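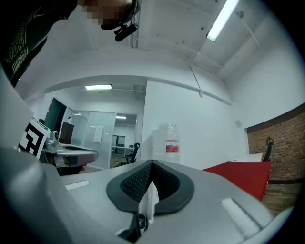 Quem somos

A Olura é um grupo pequeno, instalado em Flores, que passa os dias a tentar responder a uma pergunta que toda a gente já fez diante de um lava-loiça cheio: quando é que uma máquina vai fazer isto por mim?

A resposta curta é que ainda falta bastante. A resposta comprida é o nosso trabalho, e gostamos imenso dele!

Começámos com 6 pessoas e uma lista de tarefas domésticas escrita à mão. Dobrar toalhas, arrumar compras, limpar uma mesa sem atirar nada ao chão, abrir um frasco que outra pessoa fechou com força a mais. Depois juntaram-se as tarefas de loja e de armazém, porque uma mercearia da zona nos perguntou se um robô já conseguia repor prateleiras durante a noite. Não conseguia. Fomos lá na mesma, passámos a manhã a ver como se repõe uma prateleira e voltámos com o caderno cheio. Hoje somos 12 e a lista vai em 290 tarefas.

O que fazemos

Estudamos tarefas banais com uma atenção que às vezes faz rir quem nos visita. Pegar numa embalagem de garrafas envolvida em plástico, por exemplo. Uma pessoa mete os dedos por baixo do filme, sente onde ele cede, inclina o peso contra o corpo e anda. Para uma máquina, cada um destes gestos é um problema separado: o plástico estica, reflete a luz, o peso muda de lado a meio do caminho. Podemos ficar uma semana inteira numa coisa destas (e já ficámos mais do que uma).

Recolhemos demonstrações feitas por pessoas, com pinças de mão, e usamo-las para treinar e avaliar sistemas de manipulação. O nosso projeto principal chama-se Jitilero e é uma bateria de provas para tarefas de casa e de loja. Cada prova tem uma descrição simples, um ponto de partida e um critério de sucesso que qualquer pessoa percebe: a toalha está dobrada ou não está, a caixa chegou à prateleira ou ficou pelo caminho. Se foi preciso alguém estender a mão para ajudar, a tentativa não conta.

Em que ponto estão as máquinas

Depende muito da tarefa. Objetos rígidos, de forma conhecida e em cima de uma superfície desimpedida, correm bem. Tecidos correm cada vez melhor, embora devagar. Sacos, películas, cabos e tudo o que se deforma continuam a dar luta. E há o problema das casas verdadeiras, onde a cadeira nunca está onde estava ontem.

Na ronda de dezembro, 201 das 290 tarefas ficaram sem uma única tentativa completa. Ficámos contentes com as restantes — algumas pareciam-nos impossíveis quando as escrevemos na lista! Publicamos também as que falham, com notas sobre o momento em que a coisa se estragou, e são essas as páginas que mais nos pedem.

Com quem trabalhamos

A Fliltside, oficina de mecânica fina, maquina peças para as nossas bancadas e tem muita paciência com desenhos alterados à última hora. Trabalhamos também com lojas, lavandarias e uma cantina escolar, que nos deixam observar o serviço e nos corrigem quando descrevemos mal uma tarefa. Acontece com frequência. Quem dobra lençóis há vinte anos sabe coisas que não vêm em artigo nenhum.

Visitas e sugestões

Recebemos escolas e curiosos por marcação. As visitas incluem experimentar uma pinça de mão, e quase toda a gente descobre que apanhar uma moeda com ela é bem mais difícil do que parece. Se tem uma tarefa que gostaria de ver na lista, escreva-nos e explique como a faz, com todos os pormenores que lhe ocorrerem. Lemos tudo. A secção inteira de estendais nasceu assim, de uma mensagem muito comprida sobre molas da roupa.

Página atualizada a 7 de janeiro de 2024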